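Zerutero Herb Facts, data card

Version note 08/12/2023
Maintainers: Gunnlaugur Riis, Riet De Graaf

Summary
Zerutero is a table of plant facts for cooking herbs and spices. It holds 828 records, one per plant and plant part. Coriander leaf and coriander seed are separate records. The text fields are in English.

Sources
Records were typed in from the printed Amaral grower sheets and the Rusholm seed lists. Where the two disagree on a Latin name, the Rusholm spelling is kept and the other goes in alt_name. There are 1291 alternate names in total.

Fields
id: integer, stable between versions
latin_name: genus and species, no author
part: leaf, seed, root, bark, bud, flower or fruit
life_cycle: annual, biennial or perennial
taste: free text, up to 400 characters
kitchen_use: free text, may be empty

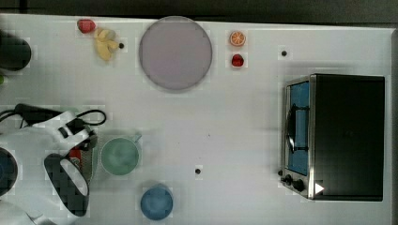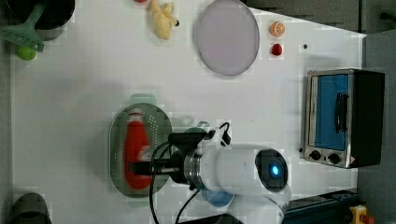
Kitchen items on a white tabletop.
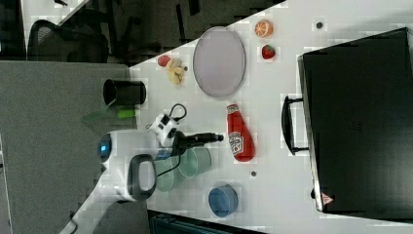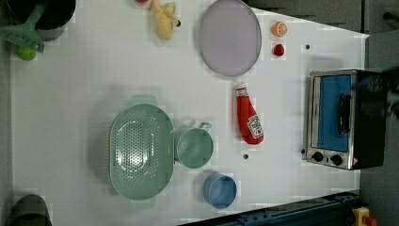
Known gaps
The kitchen_use field is empty in 209 records, most of them roots and barks. Mint hybrids are entered under the parent name on the seed packet and should not be used for counts by species. Health claims in the source sheets were left out. Do not use the table to identify wild plants.

Loading
The file is UTF-8, tab separated, with one header row. Umow reads it without extra settings. In other tools, turn off quote handling, as the taste field contains single unmatched quotes.

Changes
The October version merged duplicate records for fennel and dill. Old ids for merged records are listed in retired.tsv and will not be reused.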